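Faint scuffs on a matt black table top -- can they be got rid of?

Prusari7

I have a matt black table that I bought second-hand from a man in Blackburn. The top is 108 cm across. It was sold as hardly used and the legs are fine, but the top has faint scuffs on it which show up when the light comes from the side. When you look straight down you can hardly see them.

So far I have tried warm water with washing-up liquid, then a glass cleaner, then a dry microfibre cloth. The water did nothing. The glass cleaner left streaks that took longer to get off than I spent putting it on. The dry cloth seemed to help for an hour or so and then the marks were back.

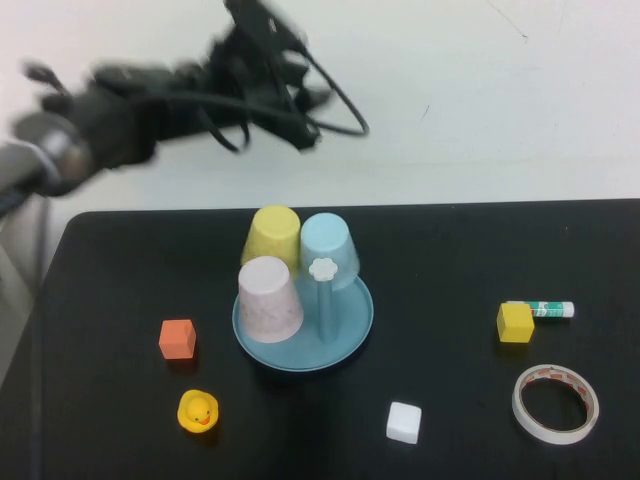 The top, with one of the light blue plates on it.

I don't know what the top is made of. There is no label underneath, only a sticker with the number 1779 on it, and the seller didn't know either. It doesn't feel like bare wood. I am not after a shiny finish, I would just like it to look even. My mother says furniture polish, but I have read that polish on a matt surface makes it patchy and I don't want to make it worse.

The other thing is that I will be putting crockery on it every day, so whatever goes on it has to be safe with food about. I also have people coming to eat in December and would like it sorted by then. A tablecloth is the fallback but I would sooner not.

Can anyone say what works, and whether these marks are in the surface or on it?

Sonness

Your mother is wrong about the polish, sorry. Leave it alone. Anything with wax or silicone in it fills the tiny rough bits that make a surface matt, and you end up with shiny patches wherever you rubbed hardest.

First find out if the marks are on the surface or in it. Wet a patch with plain water and look at it from the side. If the scuff vanishes while it is wet and comes back when it dries, it is most likely a very shallow scratch or a rubbed place. If you can still see it through the water it is either something stuck on, or a deeper scratch. Run a fingernail over it as well. If the nail catches, no cleaner will shift it.

For stuck-on marks I use a melamine sponge, damp, with next to no pressure, and I try it near the edge first. Be careful with these. They are a very fine abrasive and on some black tops they will leave a grey or shiny spot that is worse than what you began with. Three or four light strokes, wipe, let it dry, look. If the edge looks different from the rest, stop there.

For greasy marks, one part white vinegar to seven parts water -- wrung-out cloth, then a second cloth with clean water, then dry it. Don't let it sit. Don't use vinegar if the top turns out to be stone.

Your streaks from the glass cleaner are normal. Black matt shows everything. It needs rinsing and drying whatever you use.

Wonent

just paint it. tin of matt black, small roller, done in an afternoon. had mine like that for years

Prusari7

Thanks both. I did the water test. Most of the marks disappear when wet and come back, and my nail doesn't catch on any of them, so I take it they are rubbed places. One mark near the corner was stuck on and came off with the damp sponge. I can't see any change in the finish there.

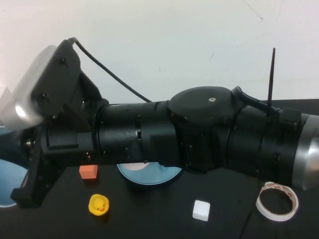
The black top again, with the off-white wall behind.

I don't think I'll paint it, as I wouldn't trust ordinary paint under hot dishes. Is there anything worth doing about the rubbed places, or do I leave them?

Sonness

Leave them. You could ask a furniture repairer about having the top refinished, but it may well cost more than you paid for the table. Put felt pads under anything heavy, lift plates and don't slide them, and check the bottoms of your crockery. Some have a rough unglazed ring underneath and that will mark a black top in no time. You can smooth the ring with fine wet and dry paper.

Wonent's paint would do for a side table. It needs a light sanding first, a primer that suits the material, and a good week or more to harden before you put anything on it.

Contact us | House rules | Copyright Wonent Household Help | Back to top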